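Quiénes somos

Zamska desarrolla software y electrónica para simulación de conducción. La actividad se divide en dos líneas: Pidance, una aplicación de telemetría para ordenador y tableta, y Dremov, una familia de controladoras para pedaleras y volantes de fabricación propia o de terceros.

La empresa nació como continuación de un complemento gratuito que leía la salida UDP de varios simuladores y la volcaba a un archivo de texto. El complemento no tenía interfaz gráfica. Con el tiempo se le añadió un visor de vueltas, después un comparador de trazadas, y el conjunto pasó a distribuirse con el nombre de Pidance.

Pidance

La aplicación recibe los datos del simulador por red local, los normaliza y los guarda en un formato único, de modo que dos sesiones registradas en títulos distintos pueden abrirse con las mismas plantillas. Los canales básicos son velocidad, régimen, marcha, freno, acelerador y ángulo de dirección. Los canales de neumáticos y suspensión dependen de lo que publique cada juego – no todos lo hacen con la misma frecuencia ni en las mismas unidades.

La versión de escritorio conserva hasta 2.000 vueltas por perfil. Al superar ese límite, las más antiguas se comprimen y quedan disponibles solo para consulta.

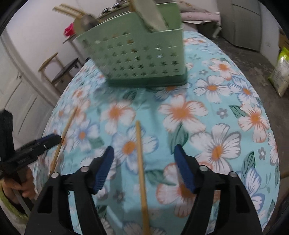
Marisma_GT pregunta en el foro de soporte si las vueltas comprimidas siguen contando para el cálculo de la vuelta de referencia, porque después de actualizar le aparece un tiempo peor que el que tenía guardado. Sí cuentan, siempre que el índice del perfil esté reconstruido. La opción está en Perfil > Mantenimiento y debe ejecutarse con el simulador cerrado.

Dremov

Las controladoras Dremov muestrean a 400 Hz y admiten hasta 6 ejes analógicos. El firmware se actualiza por USB y mantiene 2 ranuras de memoria: una para la versión activa y otra para la anterior, a la que se puede volver sin conexión a internet. Las curvas de respuesta se guardan en la propia placa y no se pierden al cambiar de equipo.

El diseño de las placas se realiza internamente. El montaje y la distribución del hardware corren a cargo de Van Acker, que gestiona también las devoluciones en garantía.

Publicación de versiones

Las versiones mayores de Pidance salen en marzo. El resto del año se publican revisiones de compatibilidad cuando un simulador modifica la estructura de sus paquetes. Las notas de cada versión indican los canales afectados y, si procede, los pasos para convertir sesiones antiguas.

Soporte

Las consultas se atienden a través del foro y del formulario de contacto, en español y en inglés. Para incidencias de lectura de datos es necesario adjuntar el registro de la sesión – sin él no se puede reproducir el fallo. Las consultas sobre pedidos deben dirigirse a Van Acker con el número de serie de la placa.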